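**Hinatari 石头小课堂：台面上的“闪电”从哪里来？**

你有没有趴在厨房台面上，用手指沿着石头的花纹一路画过去？一会儿像河流，一会儿像闪电，画着画着，它又分岔了！我小时候最爱玩这个，经常把饭都忘了吃。今天我们就来聊聊这种带花纹的石头：大理石。

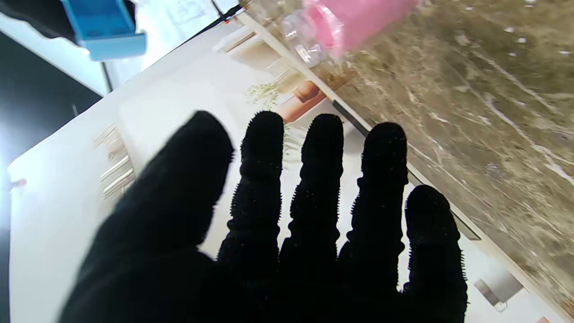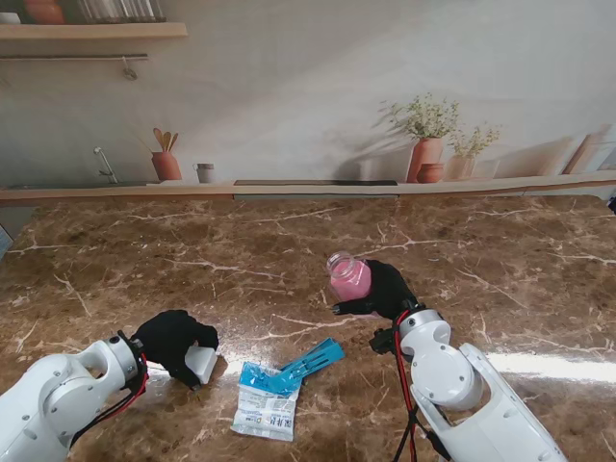

*棕色的大理石台面，上面有白色和奶油色的纹路。*

## 先回到很久很久以前的海底

大理石的故事，往往要从海里讲起。

古时候的海洋里住着许多有壳的小动物，有的像贝壳，有的小得要用显微镜才能看清。它们死后，壳慢慢沉到海底，碎成渣，碎成粉，混着泥一层压一层。很长很长的时间过去，下面的那些被压得紧紧的，粘成了一种石头，叫**石灰岩**。

可是石灰岩还不是大理石呢，它还得再“烤”一次！

地球的外壳会慢慢移动，有时候会把石灰岩推到很深的地方。那里特别热，温度能超过200摄氏度，比烤蛋糕的烤箱还要热。四面八方的压力也大得吓人。石灰岩并没有化成岩浆，可是里面的小颗粒重新长了一遍，长成了一粒粒紧紧咬在一起的晶体。大理石就这样诞生啦！

地质学家给这种“变身”起了个名字，叫**变质作用**。听起来有点像牛奶放坏了，其实跟坏掉一点关系也没有，说的是石头的性质改变了。

（悄悄告诉你：卖石材的人喜欢把好几种能磨得亮亮的石头都叫“大理石”，里面有一些其实还是石灰岩。地质学家听了会皱眉头。）

## 颜色是谁涂上去的？

最纯的大理石是白色的，像方糖一样。那棕色从哪儿来？

常常是**铁**的功劳。你见过生锈的钉子吧？红红的，棕棕的。石头里混进一点点含铁的东西，也会染上类似的颜色。别的“客人”也各有本领：

- 含碳的物质，能把石头染成灰色或黑色
- 有些含镁的矿物，能带来绿色
- 泥土混进去，颜色会变得更杂、更暗

再来看白色的纹路，也就是我们说的“闪电”。石头在地下被挤来挤去，有时会裂开细细的缝。地下水钻进缝里，水里溶着矿物，这些矿物一点点留下来，最后把缝填满了。填在里面的经常是一种叫**方解石**的白色矿物。

所以，你手指画过的那条白线，很可能是石头从前的一道“伤口”，后来自己长好了！

## 硬硬的石头怕什么？

大理石看上去很结实，可它有个弱点：怕酸。

柠檬汁、醋，还有橙汁，滴在大理石上不擦，亮亮的表面就可能留下一块发暗的印子。用手摸一摸，那里会有点涩。这是因为酸会和石头里的碳酸钙起反应，把最上面薄薄的一层“吃”掉一点点。

第二张照片里有个没盖盖子的玻璃罐，装着粉红色的液体。要是你家台面上也放着这样一罐饮料，比如加了酸酸水果的奶昔，洒出来就赶紧拿软布擦掉吧。

擦的时候也有讲究：用清水，或者一点点温和的洗洁精就够了。粗糙的钢丝球请它走开，它会把石头划花。

## 动手试一试：会冒泡的蛋壳

可别拿家里的台面做实验！我们请蛋壳来帮忙，它的主要成分也是碳酸钙，跟大理石算是“亲戚”。做之前先跟大人说一声。

你需要：洗干净的蛋壳、白醋、一个透明杯子。

1. 把蛋壳放进杯子里。
2. 倒入白醋，盖过蛋壳。
3. 凑近看，但别凑太近（醋味很冲！）。蛋壳上会冒出好多小泡泡，那是二氧化碳。
4. 把杯子放在没人碰的地方，等12个小时，再用勺子轻轻捞一捞，看看蛋壳变成了什么样。

来我们课堂的 Jae-hoon Cha 今年9岁，他准备了三个杯子，分别装白醋、清水和柠檬汁，还每隔一会儿就画一张图，记下哪杯的泡泡最多。这个办法太棒了，你也可以照着做！

## 小词典

**石灰岩**：主要由碳酸钙组成的石头，很多都在海里形成。

**变质作用**：石头在高温和高压下改变模样和结构，却没有熔化。

**方解石**：一种由碳酸钙组成的矿物，大理石里最多的就是它。

**碳酸钙**：贝壳、蛋壳、粉笔和大理石里都可能有它。

下次走进银行、地铁站或者老房子，记得低头看看地板，抬头看看柱子。有时候你还能在磨光的石灰岩里找到小小的螺旋，那可能是一只古代海螺留下的化石哦！找到了就把它画下来，旁边写上地点和石头的颜色。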